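Road Salt and the Slow Change in Inland Streams

Every winter, highway departments across the northern states spread salt on roads, bridges and parking lots. The practice prevents accidents and keeps towns open. It also leaves a residue that does not break down. Chloride from the salt dissolves in meltwater, passes through storm drains and soil, and collects in the streams and shallow wells nearby.

The Samonte River Basin offers a useful case. Its upper reach runs through farmland and second-growth forest, where chloride remains low throughout the year. Below Pullville, where two state routes and a shopping district drain into the same channel, readings taken during a February thaw reached 600 milligrams per liter. Freshwater insects such as mayflies are sensitive to levels well under that figure, and their numbers fall first.

Winter peaks receive the most attention, but summer readings concern hydrologists more. Salt stored in groundwater continues to seep into the channel during dry months, when flow is lowest and amphibians are breeding. At Warkdale, the July level has risen in each of the past 13 years.

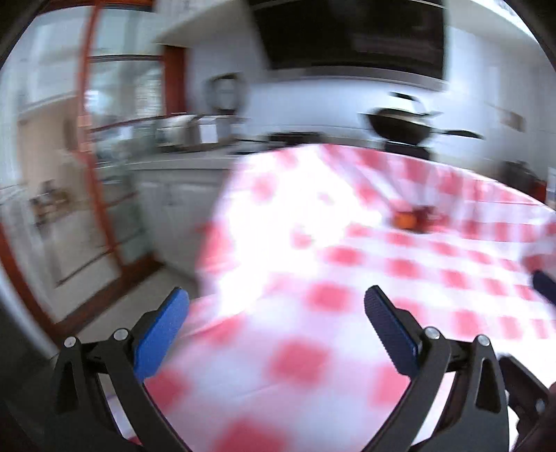

The red-and-white checkered tablecloth in a kitchen.

Households are part of the same cycle. Water softeners discharge brine to septic systems and sewers, and standard treatment plants are not designed to remove it. Residents who draw from private wells may notice a salty taste or corroded fixtures. Persons on sodium-restricted diets are advised to have their water tested.

"Once chloride is in the aquifer, there is no affordable way to take it out," said Noemí Ocampo, senior hydrologist with the Brosa Watershed Institute. "The decisions that matter are made before the truck leaves the garage."

Several of those decisions are well understood. Spreaders should be calibrated each November, before the first storm. Treating pavement with liquid brine ahead of snowfall prevents ice from bonding and requires less salt than clearing it afterward. Storage piles should be covered and placed on a sealed surface. Rock salt loses most of its effect in severe cold, and sand provides better traction under those conditions.

Pullville adopted these measures 2 winters ago and has since reduced its salt purchases by some 2 tons per lane mile each season. Chloride in the river has not yet declined. The institute expects the groundwater to respond slowly and will continue sampling at both stations through the coming winter.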